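Search this list Go Advanced

Re: [potluck-list] Moving the neighborhood supper outdoors?
From: Gladys Bakilana
Sun 20 August

Kipchumba Mrema wrote:
> Do we really want 55 people on the lawn at Herkwood in December?
> I say we stay in the hall and keep it simple. And can we please
> settle who brings what this time?

Oh, I'm with you on the hall! I love that lawn, but my toes still remember the last cold supper. Rehema says the hall is ours from noon if we put down the 300 dollar deposit.

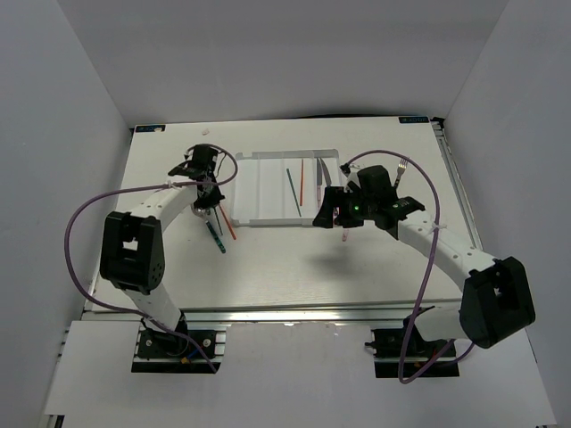 As for food, I'd like fewer desserts and more soup. I can do my peanut stew again (a double batch, maybe triple) and Henrik has offered his dumplings, which I'm not letting him back out of.

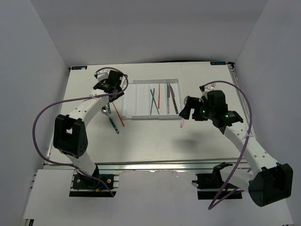 Now, the noodle question. Noémi wants a long noodle table and I think it's a great idea, but people need something to eat them with. Some of us are hopeless with chopsticks - me included - so please put out a mix, like the spoon with the teal patterned handle, the chopsticks and the knives in the second picture. Forks too, please, for the kids. 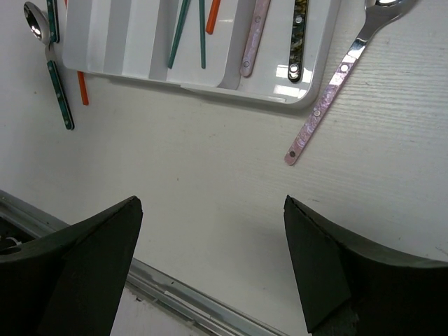

Last thing is getting your stuff back home. I still have a ladle from two suppers ago and I have no idea who it belongs to. Bring things you'd know anywhere, so a pink marbled handle with rivets is perfect, and plain steel gets a bit of colored tape with your initials. Leftover boxes go by the coat rack.

Dumpling fillings, anybody? Henrik's asking.

Gladys

10 replies Share 163 views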